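# The Front Page and the Roll Call

Editorial boards at regional newspapers are again publishing the names of state lawmakers beside their votes, and legislators in both parties are objecting to the practice.

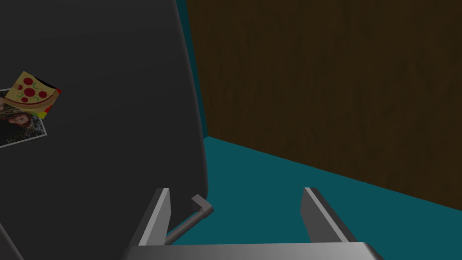

## A dispute over 484 words

The present argument began in August, when the Bolger Ledger devoted its entire front page to a vote on the state's open records bill. The measure would have required agencies to answer public requests within 30 days of receipt, and it failed in the upper chamber after a short debate. The Ledger printed the name, district and office telephone number of every member who voted against it, above an editorial of 484 words.

Legislative leaders described the page as a campaign advertisement. The newspaper replied that each item on it had been taken from the public journal of the chamber. Neither side has disputed the accuracy of the list.

Anahera Fairweather, who edits the Ledger's opinion section, defended the decision in a written statement to this magazine. "A recorded vote is a public act," she wrote. "Our readers in Bolger and Tonton are entitled to see it without searching through a journal that runs to 1137 pages."

## What readers did

Legislative offices received 300 calls on the first morning, according to the chamber's clerk. The clerk's office did not sort them by opinion. Several members have said privately that many callers asked what the bill would have done, a question the front page answered only in its final paragraph.

That omission has drawn criticism from within the profession. The Widero Courier, which also supported the bill, published the same roll call on an inside page with a summary of the text and a statement from each member who agreed to provide one. Its editors received 200 letters, most of them concerned with the cost of compliance for small towns.

## The next session

Sponsors intend to reintroduce the bill with a longer deadline for municipalities with few staff. The member from Grisix, who opposed the first version, has said that he will consider the amended text. The Ledger has announced that it will print the roll call again, whatever the result.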